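**Reltum Bench** is a test setup for comparing robot end effectors and wrist cameras on the disassembly and reassembly of desktop computers. It was set up by the equipment recycler Vultero and is used mainly to evaluate parallel grippers under the Floduvton controller. Work on the bench is limited to parts that can be reached from one open side of a tower case.

## Background

Vultero had used suction tools for sorting loose circuit boards, but these performed poorly on parts still seated in a chassis. Ribbed sheet metal, vent grilles and plastic handles gave no reliable seal. Reltum Bench was started to find out which finger shapes and camera positions could handle such parts without a tool change. The first round of trials covered two finger sets, one made in-house and one supplied by Tanabe.

## Layout

The table is built from slatted aluminum extrusion, which allows fixtures to be moved in small steps and clamped again. The computer is laid on its side with the side panel off. A 3D-printed fixture plate next to the case has raised posts and slots, and a recess in the plate holds a processor. Positions on the plate are stored in the controller as fixed targets, while positions inside the case are corrected from camera data at the start of each trial.
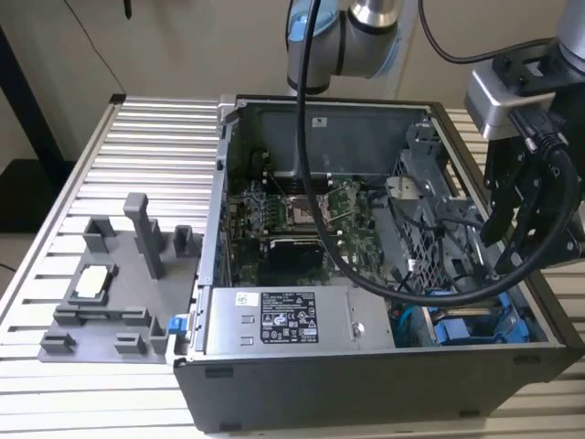
*Open tower and printed fixture plate on the extrusion table, with a processor seated in the plate.*

Cable routing is treated as a test variable. A cable hanging from the arm can drag on the case edge or block the view of the wrist camera, and the controller has no model of it. Trial records therefore state how the cable was fixed and the wrist angle at which it first touched the case.

## Task set

The standard task set has four parts:

- **Carrier grasp.** The gripper closes on a plastic drive carrier, holds for a set time and releases.
- **Carrier pull.** The same grasp, followed by a straight pull out of the cage.
- **Processor transfer.** A processor is moved between the fixture plate and an open socket. The retention frame is opened by hand.
- **Connector approach.** The fingers are brought to either side of a plug and stopped before contact.

A trial is scored as a success, a slip, a collision or an abort. Collisions are detected from joint current, with the threshold set separately for each task. A slip during the carrier grasp ends the trial even if the part is still between the fingers.

## Grippers

The in-house fingers are narrow and have a rubber facing. The Tanabe fingers are flat plates with rows of screw holes, so pads can be shifted along their length. Narrow fingers fit between more parts but bend under side load. Plate fingers are stiffer and need more clearance on the outside of the grasp, where the gripper arms may meet the chassis before the fingers are fully lowered.
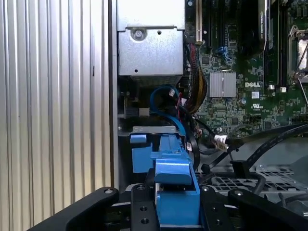 *Wrist camera view of the fingers on a blue drive carrier.*

## Cameras

Two views are recorded. The fixed camera covers the case and the fixture plate and is used for coarse positioning. The wrist camera is used for the last part of the approach. Bare sheet metal is the main source of error in the wrist view, as vertical ribs produce repeated bright bands that the edge detector may match to the wrong feature. Colored plastic parts are located more consistently.

## Results

The first round comprised 1162 trials, of which 949 were scored as successes. Of the remainder, slips were most common with the narrow fingers and collisions with the plate fingers. Processor transfer was the slowest task for both sets. The task list was left unchanged for the second round, planned for June and set at about 2000 trials, in which the wrist camera is to be tested at two mounting heights.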